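Fostia Grocery Keeps Store-Brand Prices Put Through June

Skip to main content

I've been looking at grocery receipts for most of my working life, and lately I wince at them too. So I'm really happy to share this one! Fostia is holding the price on 524 store-brand items through the end of June, in every store we run.
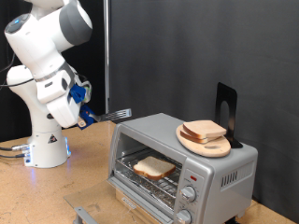
Fostia Grocery | Store Brands Team

The list covers the stuff people buy without thinking - flour, eggs, canned tomatoes, dish soap, the Ernix pasta line (yes, the big shells too). If an item has a green shelf tag, the price you see is the price you'll pay until the hold is over. No coupon, no app, no loyalty card.
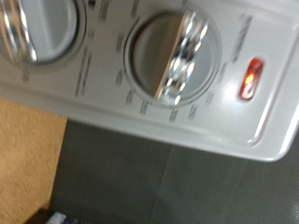
By Wajid Ghauri, Store Brands

We got here by talking to suppliers early. Mahmoud Mills agreed to a longer contract on flour and oats, and Grutis, who pack our frozen vegetables, moved us to a plainer bag that costs less to print. I'll admit I liked the old bag better. 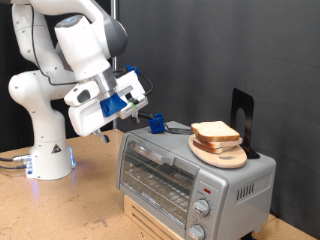

A few things aren't included, and I'd like you to hear that from me before you get to the register. Fresh meat and produce still move with the market. So does coffee, which has been a headache all year. Party trays and anything from the bakery case stay at regular pricing as well.

We're also adding 70 items to the green tag list that weren't store brand before, mostly baby food and pet food. Those were the two shelves you wrote to us about most - thank you, keep the letters coming!
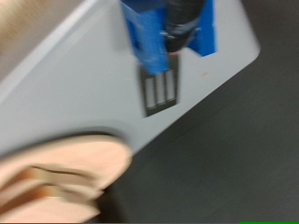 There's a limit of 2 cases per item per visit, so the shelves don't empty out by noon. If you run a food pantry or a school kitchen, ask at the service desk for the bulk order form and we'll sort you out separately.

Printed lists are at the front of each store, next to the carts.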